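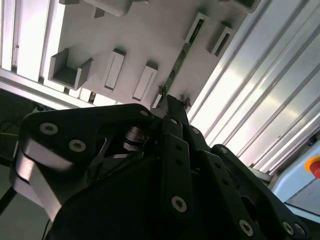

Paint loss on steel parts is usually blamed on the paint. In small-batch powder coating the more common cause is the surface underneath it, and the surface is decided in the first minutes of pretreatment. Narker, a contract finisher in Akcombe, coats enclosures, brackets and mounting hardware for customers who order in lots too small for the large automotive lines. Its work is dominated by shapes that are awkward to coat evenly. A pale gray plate carrying raised blocks, several with a recessed slot down the center is a fair example of the type: the flat areas take powder readily, while the slots are where charge, airflow and rinse water all behave differently. The rejection rate on a flat panel and the rejection rate on a slotted one can differ widely under identical settings.

The physics is well understood. Powder leaves the gun with an electrostatic charge and follows field lines to the grounded part. Field lines concentrate on outside edges and corners and thin out inside narrow recesses, an effect finishers call the Faraday cage. Raising the gun voltage makes it worse. The usual response is to lower voltage and current, reduce air flow, and coat the recesses first, before the outer faces have built up a layer that repels further powder.

Pretreatment gets less attention. Cauã Figueiredo, who runs the process lab at Narker, spent most of last winter on the rinse stages alone. The shop uses a five-stage spray washer: alkaline clean, rinse, zirconium conversion coat, rinse, final rinse with deionized water. His starting point was a batch of steel covers for a customer in Flullthorpe that blistered in humidity testing, always at the inside corners.

"The conversion coat was fine on the faces," Figueiredo says. "We had alkaline carryover in the corners. The rinse was reaching them, but it was not replacing what was already there." 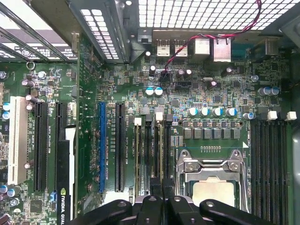 Carryover is measured indirectly. The lab collects water dripping from the part after the final rinse and reads its conductivity. The shop had been reading the tank instead, which returned acceptable values throughout. Drip readings from the covers came back at 85 microsiemens per centimeter, against an internal limit of 30. The tank was clean and the part was not.

Two changes followed. The racks were re-angled so that no recess faced straight up, and the second rinse was lengthened. Narker then ran 3,356 parts through the revised sequence between January and May, logging a drip reading for each rack. Of these parts, 533 had recesses deeper than they were wide, the geometry most likely to hold liquid. Blistering in that group fell to 2 parts, both traced to a blocked nozzle on the lower riser.

The cost is mostly time. Line speed dropped by around a tenth, and the new hanging angles reduced the number of parts per rack. For long runs of flat work the shop has kept the old racks and the old speed.

Cure is the remaining variable. Thick sections heat slowly, and a part that combines thin sheet with a heavy boss will reach temperature unevenly. Oven air temperature says little about this. Narker attaches thermocouples to the heaviest and lightest points of each new part number and sets dwell time from the slower of the two curves, then checks that the thin areas have not been overbaked. A polyester powder rated for ten minutes at 200 degrees Celsius needs ten minutes at that metal temperature, and the clock starts when the metal gets there.

Andrade, the equipment supplier that built the washer, has since offered a drip-collection tray as an option on new units. Figueiredo uses a plastic beaker and a handheld meter, calibrated at the start of each shift. The readings are written on the rack card and stay with the parts through the oven to final inspection, where film thickness is measured on two faces and, where the probe will fit, inside one recess.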